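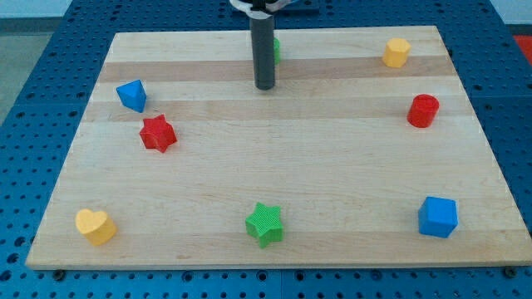 Jul 6, 2018
Pushing notes, block set on the maple board

Long day, but a good one, and I want to get it down before I lose the thread. We finally ran the whole set of 200 pushes with the new contact planner (still calling it Grirker until somebody comes up with something nicer), using the plain rod and all eight blocks, two to a color, with the middle of the board left open at the start. Commands were typed by hand, things like "push the blue cube to the red star."

The headline is that short pushes are in lovely shape. Anything under 8 cm lands close enough that I stopped reaching for the ruler. Long ones still drift, and the two stars are the worst of the lot. If the rod meets a star between its points it settles in and behaves, but on a point the block spins away and the planner needs a second approach to catch up. The heart is fussy in its own way, depending on which side we come from. The cube, bless it, just goes.

I tried the April weights again for comparison and they circled the cylinder so many times that I hit stop at 50 steps. So we have come a good way since then!

One thing that bothers me: when the rod stands between the camera and a block, the Iltemix tracker holds the last known pose for 2 seconds and then guesses. On a few runs the guess swapped the two greens. I would like to back the arm off before each new command so we get a clean look, even if it costs us some time.

To do: rerun the star pushes with the slower approach speed, ask Andari about the spare rod, and copy the logs to the Yousafzai drive. Board stays bolted where it is, please, the calibration is good.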